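4.3 Fitting the Veris shelf unit to a wall

Read section 4.2 before starting. The wall must be sound and free of loose plaster.

1. Mark the height of the top rail. The rail is 832 mm long and must be level along its full length.

2. Drill 6 holes at the marked points, each 70 mm deep. Clear the dust from every hole.

3. Push in the plugs until they sit flush with the wall. Do not hammer plugs that bind – drill the hole again.

4. Hold the rail in place and drive the screws by hand. Leave the last half turn until all the screws are in.

5. Hang the side panels from the rail and close both catches.

CAUTION: Check for pipes and cables before drilling. Do not fit the unit above a cooker or heater.

Note: On plasterboard, use the Mabuza fixing pack (part 922). The plugs supplied are for brick and block only.

6. Slide in the shelves from the lowest position upwards. Each shelf clicks when seated.

Check the screws again in December if the unit is fitted in September, and once a year after that.
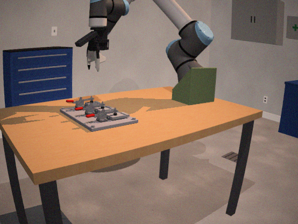
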